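Petit fil sur notre séjour à Plosen, parce que vous êtes plusieurs à m'avoir demandé l'adresse et que je réponds toujours en trois messages là où un seul suffirait. Installez-vous, je vais être longue (comme d'habitude).

Nous avons loué un appartement chez Refilwe Mofokeng, au-dessus du village, dans une petite maison de quatre logements. La télécabine est à 8 minutes à pied le matin et plutôt 12 le soir, parce que ça monte et qu'on a les jambes en coton. Je précise, car l'annonce disait « au pied des pistes » et Daichi m'en a parlé pendant toute la première montée.

L'appartement lui-même : deux chambres, une vraie cuisine avec un four qui chauffe bien, et un local à skis au rez-de-chaussée avec des sèche-chaussures. Rien que pour les sèche-chaussures, j'y retourne ! Les lits sont fermes, les couettes très chaudes, prenez un pyjama léger.

Le balcon donne à l'est. On y prend le café au soleil, et l'après-midi il est à l'ombre, alors pour l'apéritif dehors on oublie, ou on garde le bonnet. 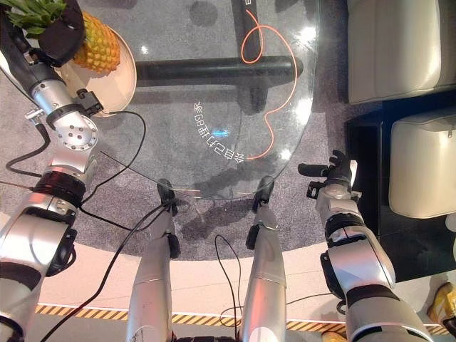
Un ananas sur son assiette, table ronde en verre.

Pour les courses, il y a une supérette au village, correcte mais chère, et qui ferme à l'heure du déjeuner. Nous avions fait le plein dans la vallée avant de monter et je vous conseille la même chose, surtout pour les fruits et le fromage. Le pain, en revanche, achetez-le sur place, il est délicieux - demandez celui au seigle, il se garde plusieurs jours.

Côté ski, c'est un domaine familial, pas immense. Mio, qui skie bien mieux que moi, en avait fait le tour en 2 jours et ne s'est pas ennuyée pour autant. Moi j'ai passé ma semaine sur les bleues du haut, larges, bien damées, avec une vue à vous faire oublier de tourner.

Pour la location du matériel, nous sommes passés par Zimex, en face du départ. Ils ont changé mes chaussures sans discuter quand j'ai eu mal au bout d'une heure, et le monsieur a pris le temps de régler les fixations de tout le monde. Réservez à l'avance pendant les vacances, la file était longue.

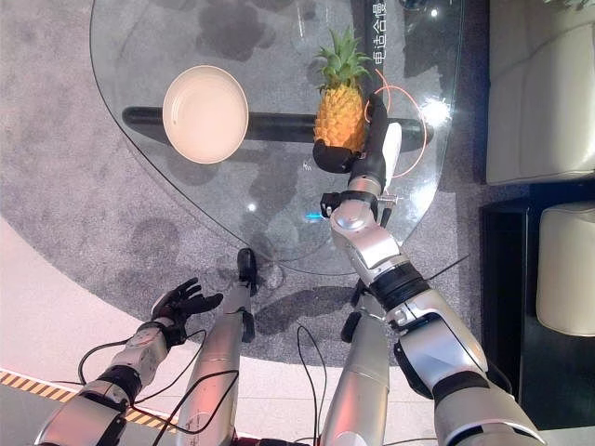

Une soirée à retenir : le refuge de Montecinos, où l'on monte en raquettes et où l'on mange des boulettes au bouillon sur de grandes tablées. Il n'y a que 16 places, donc appelez la veille. La descente se fait à la frontale, c'est facile mais ça glisse un peu près du ruisseau - j'en ai gardé un joli bleu et un excellent souvenir.

Pour venir : nous avons pris le train puis le car, et franchement c'est très faisable avec des valises. Le dernier car part tôt, vérifiez bien l'horaire si votre train arrive en fin de journée. En voiture, il y a une place par logement devant la maison, et Refilwe prête une pelle.

Les petits moins, pour être juste : le wifi est capricieux dans la chambre du fond, et l'eau chaude demande de la patience quand toute la maison rentre du ski à la même heure. On s'est organisés, les plus frileux d'abord.

Nous pensons y retourner en avril, quand les tarifs baissent et qu'on peut skier le matin et marcher l'après-midi. Si quelqu'un connaît les sentiers du bas à cette saison, je prends tous les conseils, et les bonnes adresses de gâteaux aussi !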